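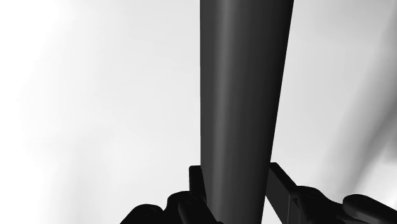

Search products
Enter keyword or part number
Go

Zestis tapered rubber bungs, solid

Solid bungs for flasks, test tubes, demijohns and drain outlets. They are moulded in one piece from natural rubber and have no hole. If you need a bung for an airlock or thermometer, order the bored version on its own page.

We stock 6 sizes at the Domham warehouse. Measure the inside of the neck at the rim and choose a bung whose narrow end is smaller than that figure and whose wide end is larger. About a third of the bung should stand clear of the neck so that it can be gripped and pulled out.

Working temperature is up to 80 °C. Not suitable for petrol, mineral oil or strong solvents. For those, see the Ševčík nitrile range.

Packs of 10, or boxes of 200 in a single size. Mixed boxes are not available. Part numbers begin with 143, followed by the size letter.

Wash in warm soapy water before first use and store away from sunlight. Old stock sold under the Ostden name is the same product and the sizes match.

Orders placed before noon on Friday leave the same day. Opened packs cannot be returned.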